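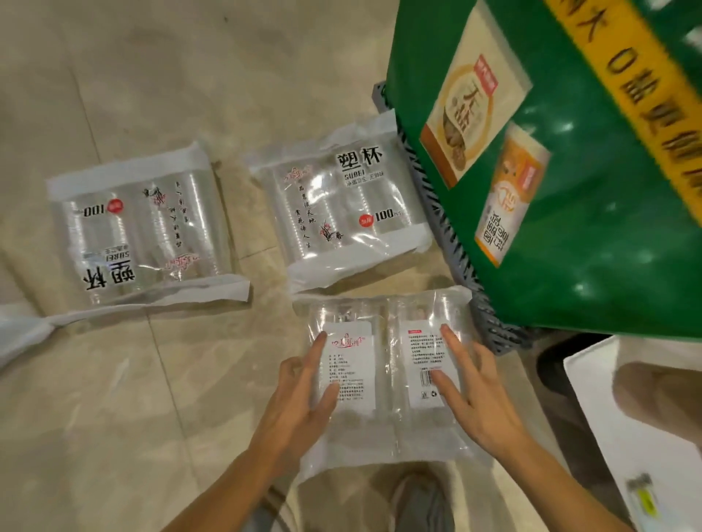 Ticket 1122: Irkonard freezes on the loading screen after the harbour mission
Opened by: Demyd Antoniuk
Game: Irkonard, with the Tinotance add-on
Status: Solved

Search tickets... Go

Loving this game so much, so I really hope there's a way out of this! I finished the harbour mission, picked the crossbow upgrade, and now the loading bar stops at 37 per cent every single time. The music keeps playing (great music, by the way) but the bar won't move. My save is from just after the lighthouse fight — and it took me ages to win that one.

Tried so far:

1. Restarted the game and then the whole PC. Same.
2. Turned off the Tinotance add-on. The bar got to 114 per cent, which made me laugh, then it froze again.
3. Loaded the autosave from before the harbour. Works fine, but I lose the crossbow.

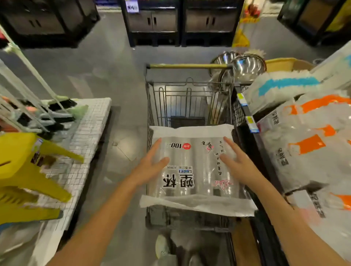

4. Checked the game files in the Tarnska launcher. It replaced one file and nothing changed.

Print this ticket | E-mail this ticket

Reply from Sarahí Cervantes, Zepeda support

Hi Demyd, what a brilliant report, thank you! The save folder keeps up to 200 quick saves, and once it's full the harbour exit can't write a new one. Please move the oldest quick saves somewhere safe, leave the add-on switched off, and load your lighthouse save again. If it still sticks, send me the log file from the same folder.

Reply from Demyd Antoniuk

It loaded!! Crossbow and all. My folder was completely full — I hit quick save every time I open a door. I put Tinotance back on afterwards and that's running too. Off to the ice caves now, can't wait.

3 comments | 14 people found this useful | Share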